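Thu 30 January

Desk move, day one. I have been relocated from an office with a door to a table in the corridor. The email called it a "flexible touchdown zone." It's a hallway, folks.

Things I was promised at Viltmont when I started in August: a window, a locker, a chair that goes up AND down. Things I have: the locker. It's number 79 and it belongs to someone in payroll.

On the plus side, the table is brown and very long, so if 6 other people get evicted we can hold a banquet.

I did bring my green mat. My position is that wherever the mat is, that's my desk. Countries have been founded on less.

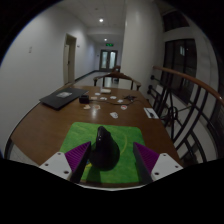
New office. Green mat at the front, laptop off to the left, mood lighting by the building.

Laptop's shut because the network down here asks for a password every 7 minutes and I'm tired of being asked who I am.

Several of you want to know about the charger cable running over the table. Yes, I know. Fellska sells a cable tray for this. I've had one in my cart so long it sends me emails.

Someone from facilities walked by and told me the move saves 2,427 square feet. I asked where the square feet went. He had a meeting.

Corridor report, 3 pm: everyone who passes says "oh, you're out here now." I've started saying it first.

Update on the chair: it goes down.

Anyway if you need me I'm between the restrooms and the stairs. Bring a lamp.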